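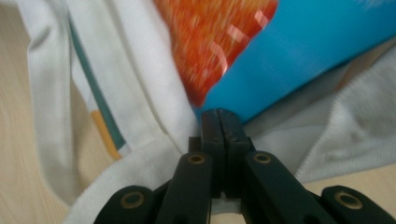

Fig. 1. Hand-held two-finger gripper, fingers closed, at the corner of a blue and orange package on white fabric.

Equipment planning, handout 4 (2/15/18)

Before you fill in the Seixas budget sheet, look at the pivots on the linkage arms in Fig. 1, the brass-colored rings. I bring them up every year and every year somebody prices the gripper and forgets the joints! Anything that turns is a line on your sheet, with spares next to it.

The team budget is $400 and I can't stretch it (I did ask). Keep 10 percent back for shipping and for whatever you break in October. When I planned the Tunholm bench I spent the lot on day one and then had to borrow fingertips from the lab next door, which was embarrassing.

A few things I'd like to see in your plans:

Fingers: one working pair plus 2 spare pairs. Tell me what they have to pick up. Cloth and a slick package are very different jobs, so put both on your test list.

Lead time: Jurngate quotes 24 days on small parts. Order those first, please, even if your arm design is still moving around.

Table space: it's free, but you still have to book it.

Drafts go to me, Etenesh Mamo, in the Ninarwood room. Pencil is fine, I cross out plenty of my own numbers too.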